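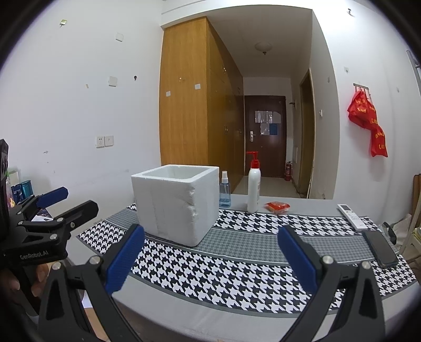
Who decides which tasks move to the automated line?
The shift lead and the operator decide together, using the task sheet in Section 2.

Section 3. Handing a task over to the Windix cell

Before the first handover, the operator who does the task by hand should be present. Hwa-young So keeps the task sheets for the Menthorpe site.

1. Write the task down as it is done now, including the pauses and checks.
2. Mark any step that depends on touch or judgment. These steps stay with the operator.
3. Load the sheet in the Jenach panel and set the trial length to 14 shifts.
4. Run the cell at the slow setting for the first 10 cycles. Stay at the panel.
5. Log every stop — even the ones you clear yourself.

Note: Operators keep their pay grade during the trial. Time freed by the cell goes to inspection and training, and the new duties must be in writing before step 3.

CAUTION: Do not reach past the yellow line while the cell is in Auto. Press Hold and wait for the steady light.

6. At the end of the trial, review the log with the operator. Either one of you can send the task back to manual work.

Send signed logs to Keisha Hutchins. Changes to the trial length need her approval.

2 comments | 14 shares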